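Swap shop given till December as Plendbridge rents climb

July 2019

The Esta clothes swap in Plendbridge will stay open until December at least, after its landlord agreed to hold off on a rent rise that would have shut it this month.

Bastos, the firm that owns the old bakery on the corner, had wanted £700 a month from the start of summer. Almost double the old figure. Talks went on for 18 days and ended with a short letter, signed by both sides, freezing the rent for now.

"Relieved, tired, bit hoarse," said Martim Patrício, who runs the swap. "We've got some time. Not loads. I've told everyone to keep bringing bags in and stop asking me if we're shut."
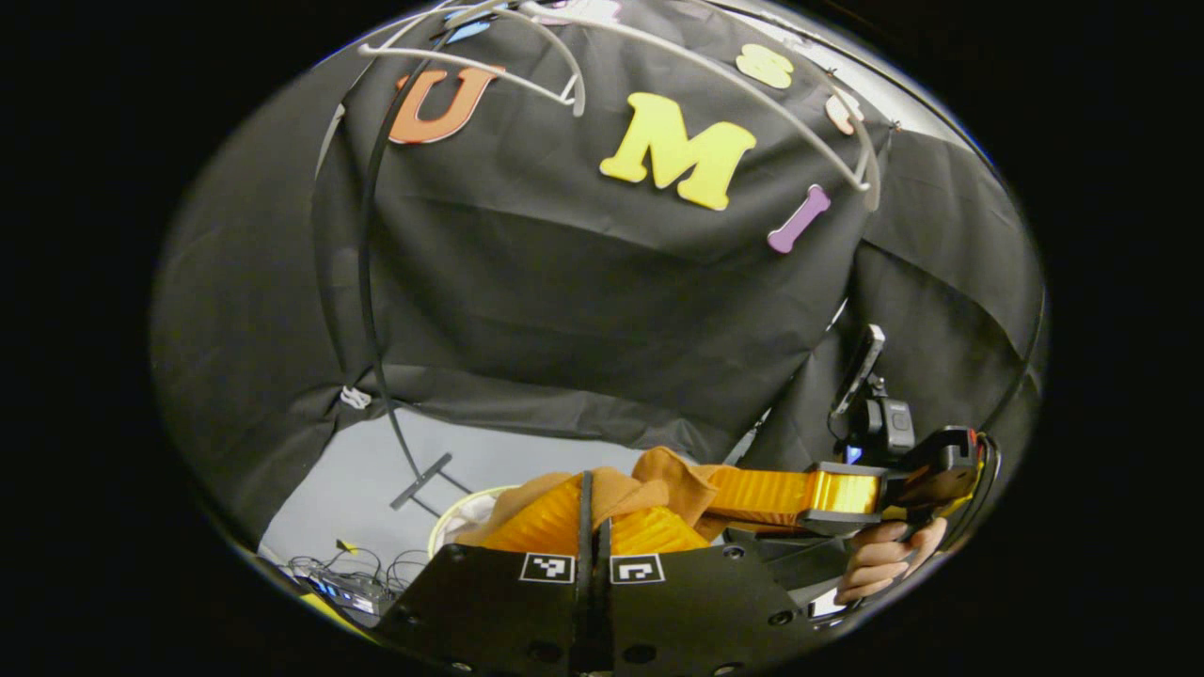

Under the new terms the swap keeps the ground floor and loses the upstairs store, which Bastos wants back for offices. Work on the stairs starts once the stock is out. Opening hours drop a little too, with the doors closing at 7 in the evening and no more late nights.

The swap works on points. Bring something clean and wearable, get points, spend them on the rail. No cash changes hands except for coats and boots, and that money goes on the electric. Parents use it most, Patrício said, mainly for school uniform, and theres usually a queue in the last week of the holidays.

A similiar scheme in Prokbridge closed last winter when its lease ran out. Some of its regulars now make the trip over on the number 14 bus, and a few have asked whether a pick-up point could be set up at that end. No decision yet.
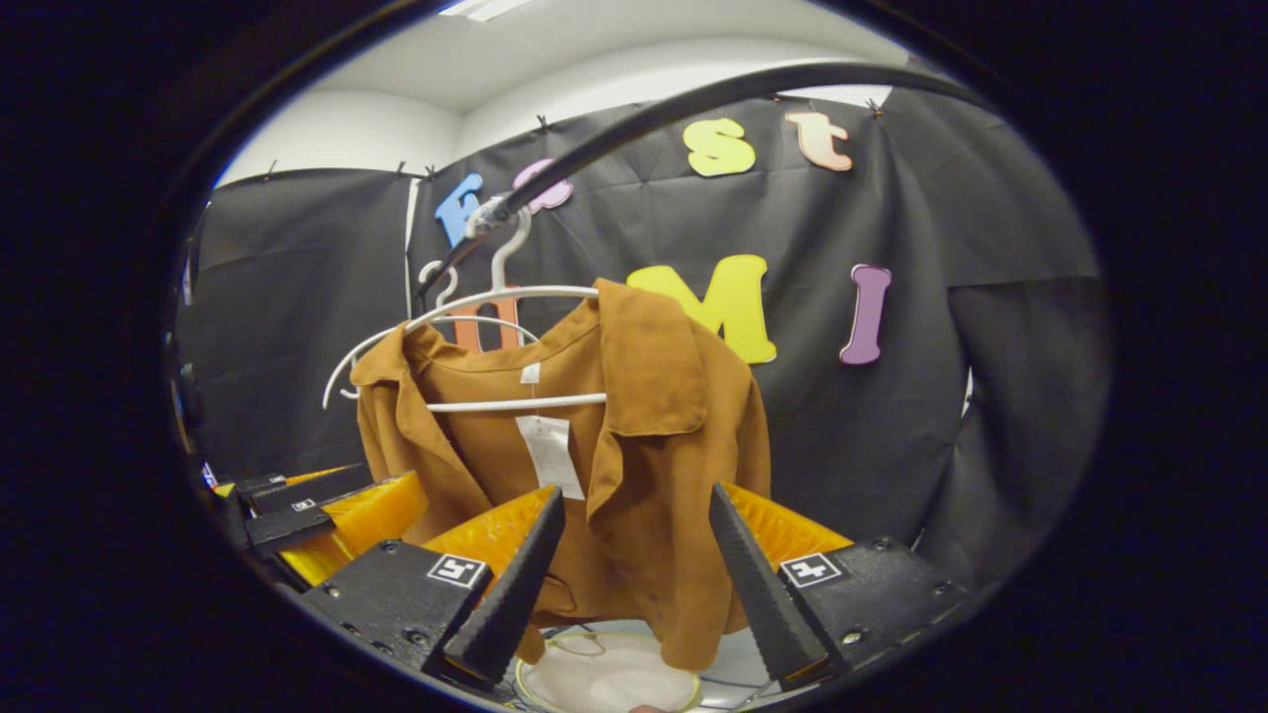
Donations are still wanted, grown-up sizes most of all. Children's things come in by the sackful but men's shirts are always short, and anything decent goes fast. Plain colours do best. A mustard-brown button-up with a collar, say, the paper tag still on its string, is just the sort of thing people ask for. Creases are fine, stains aren't. No pillows, no single shoes, no underwear unless it's sealed in the packet.

Bags can be left at the side door during opening hours. Please don't leave them out overnight, as last weeks rain ruined a good half of what was there.

Bastos said it had nothing to add to the letter. Both sides will meet again in the autumn to talk about a longer lease.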